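Free breakfasts to carry on at Ollar hall until the spring

Families in Ollar will be pleased to hear that the morning breakfast club at the old chapel hall is to keep going until the spring at least, after a winter in which it very nearly had to shut its doors. The club had been due to finish at the end of January, when its first lot of money ran out, but a grant from the Provville community fund has now been agreed and the kettles are staying on.

It has been quite a few months. The club began last autumn with 3 tables, a borrowed urn and a hand-painted sign on the railings, and on the first morning there were more helpers than people eating. Word got round at the school gate, as it tends to, and by the time the clocks went back the queue was reaching the bus shelter. The organisers say that 900 breakfasts were handed over in December alone, and that included the week when the boiler failed and everyone ate in their coats.
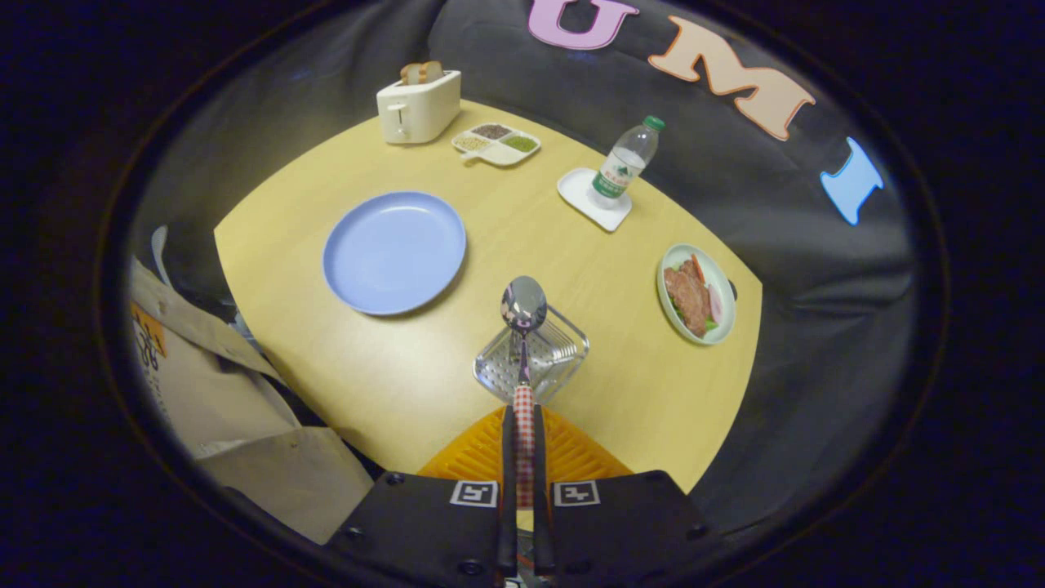
Provville's grant comes to £300 a month and will go mostly on bread, milk, fruit and the electricity bill, which has been the biggest worry all along. Bread comes from the Russo bakery on the corner, which has been letting the club have its loaves at cost and has promised to carry on doing so. Most of it ends up as toast, of course, and a plain two-slot toaster will do the job at home just as well, but the club likes to encourage people to be a bit more daring with what goes on top. A little tray of seasonings with four compartments, one of them a green herb mixture and another a light tan mix of seeds, can turn a slice and a boiled egg into something you would happily pay for in a café. Children are said to be the keenest on this, and the grown-ups come round to it once they have had their tea.

There has been a good deal of talk, too, about who the club is for. When it opened, some people stayed away because they thought you had to be sent by somebody or fill in a form, and it took a leaflet through 400 letterboxes to put that right. There is no form. Anyone may come, whether they are on their way to school, on their way home from a night shift or simply fed up with eating on their own, and plenty of the regulars are retired people from the flats on Brosto Lane who stay on for the crossword and have to be gently moved along when the toddler group arrives.
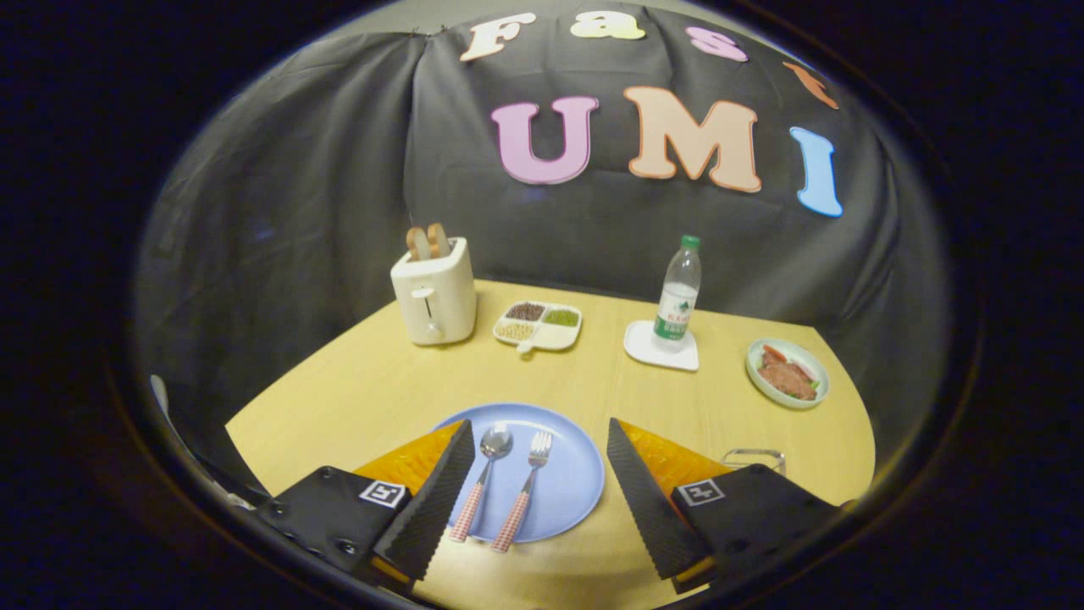
Opening hours will be a little longer from next month, with the doors unlocked at seven instead of half past, so that parents on the early bus have time to sit down. The organisers would also like to hear from anybody with a spare toaster in good working order, as the busiest time is the first half hour and there is only so much bread you can brown at once. Two slices standing up with golden-brown crusts are a cheering sight on a dark morning, but they don't go far when there is a whole family waiting with their plates! Jam is always welcome as well, homemade or otherwise, provided the jar has a label on it.

Breakfast is served on school days and finishes at nine. Donations can be left in the box inside the porch at any time the hall is open, and there is step-free access by the side door, next to the bicycle rack.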